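Home | Diary | Kitchen | Garden | About | Contact

Diary: the week of the big sort-out

Wed 1 October
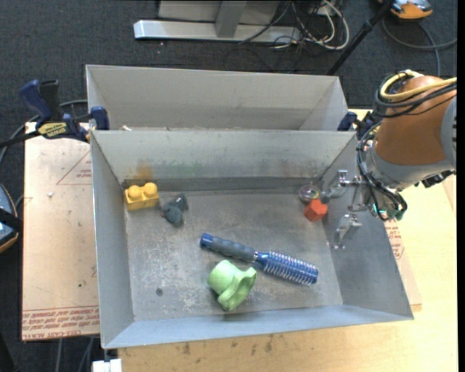
Sugeng Hutapea, diary editor and reluctant tidier

Print this page | E-mail this to a friend

Woke up at five with the sentence "the movers come in 23 days" already going around in my head, so I gave up on sleep and made coffee. We've lived in this house for 18 years. I had a vague idea that a person could pack up 18 years in a couple of weekends if they kept the radio on, and that idea is now dead.

I started with the hall closet because it looked like the easy one. Ha! It took until lunch. There were coats in there that don't fit anybody living, and behind the coats there was a box marked MISC, and inside that was a smaller box marked MISC 2. I'm a grown man and I did this to myself. MISC 2 was nearly all odds and ends - toys, an old hairbrush, keys to a car we sold ages ago, a birthday candle shaped like a four. I sat on the stairs with it for a good half hour.

The kids are no help, bless them. I called my daughter to ask if she wanted her old building blocks and she said, "Dad, I'm at work," and then called back ten minutes later and said yes, all of them, don't you dare. My son wants nothing except the dinosaur books. He's thirty-one.

Had a sandwich standing up. The kitchen table is under a pile of papers, which was supposed to be this afternoon's job. I found the receipt for the Altuvard dishwasher (392 dollars, and it leaked from the first day), three expired passports, and a letter from my mother I'd been looking for since March. It's only a page and a half. She writes about the rain and what the neighbors paid for their new fence, and then right at the bottom she asks if I'm eating enough. So that was the end of the papers for today.

Took a load to the donation place on Nzioka Street around three. The line of cars went all the way back to the bakery, so I left the car where it was, more or less, and got a cinnamon roll. The lady at the drop-off window told me they can't take lamps anymore. I had four lamps. They are back in the hall now, standing in a row like they're waiting for a bus.

Spent the evening on the phone with Hiruveck, the moving people, who wanted to know if we have a piano. We don't have a piano. It's down on their sheet that we have a piano. The young man was very nice about it and said he'd take it off, and then read the whole list back to me with the piano still on it. I'm going to try again tomorrow with somebody else.

The new place is so much smaller - I keep walking around it in my head, trying to put the couch somewhere. There's a window over the sink, though, and it looks out on a pear tree, and I've already decided that's where the radio goes.

Closet done, papers not done, lamps still here. I need more tape and I want to get to the store before it opens properly busy. Going to bed with the dinosaur books, since they were on top.

Print this page | E-mail this to a friend

Recent diary entries

The Sustex curtains go back to the store
Soup for a cold, wet Sunday
1,000 tulip bulbs and a bad knee
We said yes to the little house
Saying goodbye to the garage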